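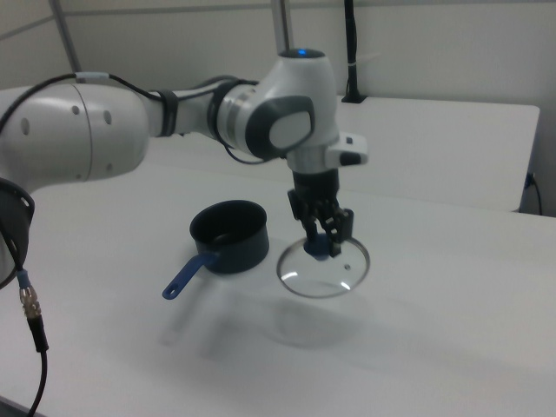 Prellon Community Boards
Shared Kitchens and Common Rooms
Topic: Proposed change to the storage of lids in the Doucet Hall kitchen

kitchen_desk
Posted Tuesday, May 13, 2025

Residents are invited to comment on a proposed change to the Doucet Hall shared kitchen. At present, pot lids are kept in the deep drawer to the left of the stove, stacked flat. The house office has received several complaints that lids are difficult to match to pots and that glass lids are being chipped at the rim.

The proposal is as follows. All lids would be moved to an upright rack on the open shelf above the prep counter. Each lid would carry a colored dot matching a dot on the handle of its pot. The deep drawer would be given over to baking sheets. The rack under consideration is the Hokia model with 24 slots.

Comments will be read by the house office before any purchase is made. Please keep remarks to the subject of the kitchen.

second_floor_east
I support the proposal in general. The drawer has not worked for a long time. It is necessary to lift out most of the stack to reach the large lid, and the small ones slide to the back and jam the runner.

I would ask that the dots be placed on the underside of the handle. Stickers on the upper surface will not survive the dishwasher.

rullow_alum
I must disagree with the choice of location. The shelf above the prep counter is too high for a number of residents, and glass lids are heavier than they look. When I lived at Rullow House, the lids were kept on a rack at waist height beside the sink. In four years there I recall one broken lid, and that one was dropped on the stairs during a potluck.

If the shelf must be used, the rack should be reserved for metal lids.

kitchen_desk
Thank you for the comment. The shelf is at the same height as the plate shelf, which residents use daily. The office will nevertheless measure it and report back.

unit_5_tenant
The plate shelf is also too high. I have raised this before.

quietoven
May I ask why the pots and lids cannot simply be stored together? In my own apartment I turn the lid upside down on the pot and place the next pot on top. No rack is needed and no dots are needed.

second_floor_east
In reply to quietoven: this method is suitable for one household. In a shared kitchen it depends on every person following it every time. The pots are also of different brands and several do not stack. A pot put away with its lid on while still damp will smell unpleasant by the following morning, as anyone who opened the soup pot last September will remember.

quietoven
I was the person who opened the soup pot. I accept the point about dampness, although I maintain that the remedy is to dry the pot.

marrow_and_rye
I write as someone who cooks the Sunday meal for 20 people. My concern is the number of slots. The larger lids have thick knobs and will each take the space of two. I would urge the office to test the rack with our own lids before paying for it, or to confirm that it may be returned.

I would also request that any lid with a chipped rim be withdrawn now. A chipped glass lid should not go back over heat, whatever the decision on storage. Two of the lids in the drawer have visible chips and one has a steam vent that has come loose.

kitchen_desk
The chipped lids will be removed this week. Residents who own a lid kept in the shared drawer should mark it with their unit number or take it home. Unmarked lids will be treated as house property.

rullow_alum
I would like it noted that the counter to the right of the sink is occupied only by a bread box and an appliance manual. The rack would fit there with no drilling. I do not see why this was not considered.

unit_5_tenant
The bread box is mine. It was placed there with permission. I am willing to move it if an equivalent space is provided – not the top of the refrigerator.

marrow_and_rye
I support the counter by the sink. Lids could go straight from the drying mat to the rack, and a tray beneath would catch the drips.

second_floor_east
I remain in favor of the shelf. Counter space in that kitchen is scarce, and a rack beside the sink will be splashed with dishwater and will have to be washed as often as the lids. However, I would accept the counter for a trial period.

kitchen_desk
The office has measured the shelf and agrees that it is higher than is comfortable for some residents. The proposal is amended as follows. One rack will be purchased on a returnable basis and placed on the counter to the right of the sink for a trial of 20 days. The bread box will move to the second shelf of the dry goods cabinet, subject to the agreement of its owner. Colored dots will be placed on the underside of handles. Baking sheets will remain where they are until the trial has ended.

unit_5_tenant
Agreed, provided the second shelf is cleared first. It currently holds a large quantity of lentils belonging to the house.

quietoven
I can use the lentils.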